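Casual Collections Assistant – Kiltcombe Regional Museum and Archive

Position type: Fixed term, part time
Reports to: Elikem Akpalu, Collections Coordinator
Location: Kiltcombe, main building and off-site store

About the museum

Kiltcombe Regional Museum and Archive cares for the printed and photographic record of the district. Its holdings include the Nägeli bequest, a collection of 1,996 glass plate negatives made by a family of portrait photographers. The museum is now preparing the bequest for rehousing and public listing, and seeks applications from suitably organized people to assist with this work.

The role

The Collections Assistant will work under the direction of the Collections Coordinator. The duties of the position are to:

check each plate against the handwritten register and note any difference in number, title or sitter
record the condition of each plate, including chips, cracks and lifting emulsion, using the museum's standard form
place plates in four-flap enclosures and label the enclosures in pencil
enter records in the Uledex catalogue – training will be given during the first two weeks
answer written inquiries from family researchers where the answer can be found in the register

Plates are stored upright in boxes, and a full box is heavy. The successful applicant must be able to lift and carry boxes safely between the store and the workroom, with the use of a trolley. The store is kept cool at all times of the year and warm clothing is advised.

Selection criteria

Essential
Careful handling of fragile material, gained in paid work, study or a community setting
Clear handwriting and accurate typing
Ability to read older styles of handwriting, or willingness to learn
A current driver's licence

Desirable
Experience with a museum or library catalogue
Knowledge of the Kiltcombe district and its families
Familiarity with early photographic processes

Hours and conditions

The position is offered for 900 hours in total, worked between 9:30 a.m. and 4:00 p.m. on days to be agreed. The first 300 hours are a probationary period. Travel between the main building and the store is paid as working time. Work is expected to begin in June.

How to apply

Applicants should provide a résumé, a letter of no more than 2 pages addressing the essential criteria, and the names of two referees. Applications may be left at the front desk or sent by mail to the attention of Jaxon Lévesque, Administration. Applicants who require an adjustment to take part in an interview are asked to say so in their letter. Only those selected for an interview will be contacted.

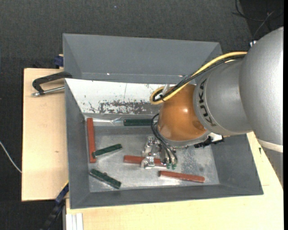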